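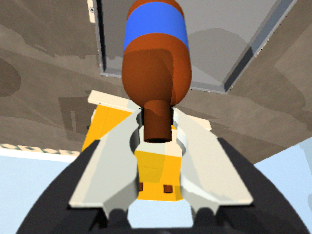 How to write a concert listing that people will read to the end

19/02/2023
By Elsie Lockyer

I edit the monthly music bulletin for Wamelcombe and the villages around it. It goes to 2,395 inboxes, and every month I receive a heap of concert announcements in which the composer's childhood gets two paragraphs and the starting time gets left out. I have rewritten enough of them to have opinions.

You will need: your concert details, half an hour, and someone in the ensemble who answers messages.

Step 1. Start with the facts

Before you write a sentence, put down the date, the time, the venue, the ticket price and where to buy. Check the time with whoever has the keys. "Doors 7, music 7.30" is useful. "An evening performance" has been known to describe things that began at four.

If the concert is free, say "free". If it is free with a retiring collection, say that too. Audiences can cope with the news.

Step 2. Say who is playing, and what

Name the group, then the instruments if the name gives no clue. The Hoani Quartet sounds as though it ought to be strings. It is four saxophones, and at its first concert in our church hall a gentleman in the second row took some time to recover.

List the pieces in a single line. Opus numbers can go in the programme, where the people who want them will find them and the people who don't can fan themselves with them.

Step 3. Write one sentence that sounds like a person

You get one. Say what the music is like to sit through. Lindiwe Baloyi, who runs the Ikmont choir, once sent me "Forty minutes, mostly quiet, with one very loud bit near the end", and I printed it exactly as it came. It sold out.

Words to take out before sending: unmissable, eclectic, journey, sumptuous, feast. Also "world-class", unless somebody in the band has at least been abroad.

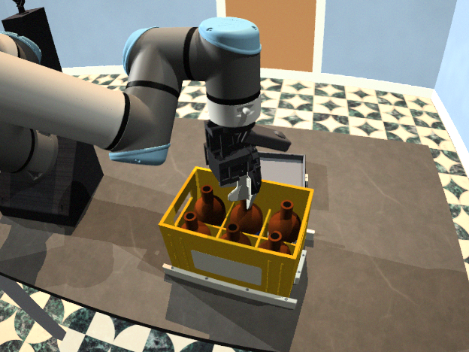 Bottles in a yellow crate, with a robot arm overhead.

Step 4. Cut the biographies

Each performer may have one line. Two competitions is plenty. Nobody's teacher's teacher needs to appear, however well he knew Brahms. The longest biography I have been sent ran to 2,740 words, for a page-turner. I got it down to 449 characters and was thanked rather coldly.

Step 5. Put the link where it can be found

One link, straight to the ticket page, with the name of the concert in it. If your listing says "click here" in three places, readers will click the wrong one and then write to me. Test it on a phone. Last October the Lasusov Ensemble's link led to a spreadsheet of who was bringing sandwiches, and we had more replies to that than to the concert.

Step 6. Read it aloud and send it

Read it to somebody who isn't in the group. If they ask "but when is it?", go back to Step 1.

Send the text in the body of an email, with any poster attached separately. Please don't send only the poster. I can't copy the words out of it, and gold italics on purple are hard going before breakfast.

Listings for the next bulletin should reach me a fortnight before the concert. The day after is too late, though I do still get those.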